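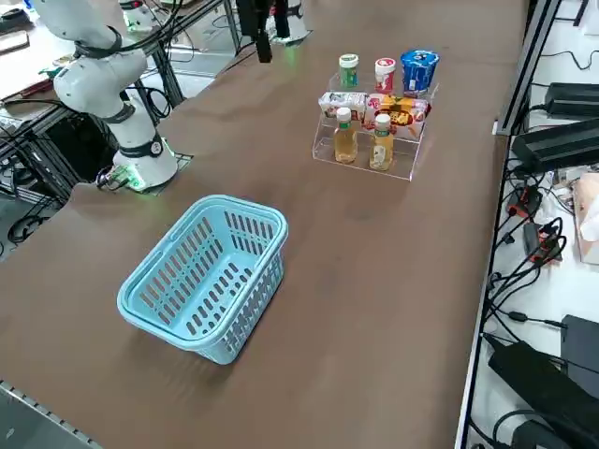
The planning team at Rastix works on the second floor of an old thread mill in Gumbridge, and when I came by on a Saturday the lead developer had already been in long enough to finish a pot of coffee. She poured me the last of it and apologized for the noise — the heating knocks until June, she said, and then it's the fans.

Her project is called Caron, a planner for arms that share one work surface. It started as a small script for picking groceries off shelves and has been rewritten twice.

"People assume the reaching is the hard part," she told me. "Reaching is fine! What kept me up at night was the stepped shelves. You want the thing at the back on the bottom, and there's a bottle in front of it and a ledge over your wrist, and the planner says sure, no problem, and gives you a path that goes all the way around the room."

The clear shelves were a headache of their own. Depth cameras tend to look straight through acrylic, so Caron now keeps a hand-measured model of any see-through furniture and trusts that over the camera. She isn't proud of it, but she isn't taking it out either.

The current test set has 278 picks in it, and last month's build finished all but 17. Most of those came down to two arms politely waiting for each other. "Like people at a doorway," she said, and laughed for a while. The fix was to let one arm give up its turn after eight seconds.

I asked who uses it outside the building. A packing firm in Herkidmont does, and they send bug reports every week, long friendly ones. She answers them on Fridays, usually with a patch attached, and she was halfway through one when I left.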